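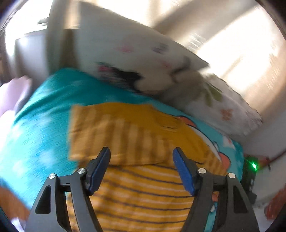 Abena Tsikata wrote to me in April that my timestamps must be wrong, and that no policy can learn to fold a shirt when the gripper width arrives later than the image. I did not want to believe her. I had already changed the learning rate 3 times.

So I opened Inix, the small replay tool I wrote for our Ponce recordings, and put the jaw width under the video. She was right. The width came 50 milliseconds late. When the cloth moves fast, this is enough that the label says "open" while the fingers are already closing.
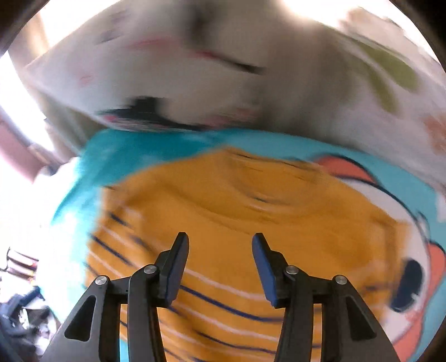

The repair was short. I now stamp both streams with the same clock and interpolate the width to the image time. Then I exported 13 episodes again and compared the curves by hand – a boring evening, but I trust the data more now.

Two episodes still have a jump at the start. I think the buffer is not empty when recording begins, but I must check this.

2 min read

Comments

illar: Do you interpolate before or after filtering?

Author: Before. After was worse for me.

kellesport: Same delay with my setup, thank you for writing it down.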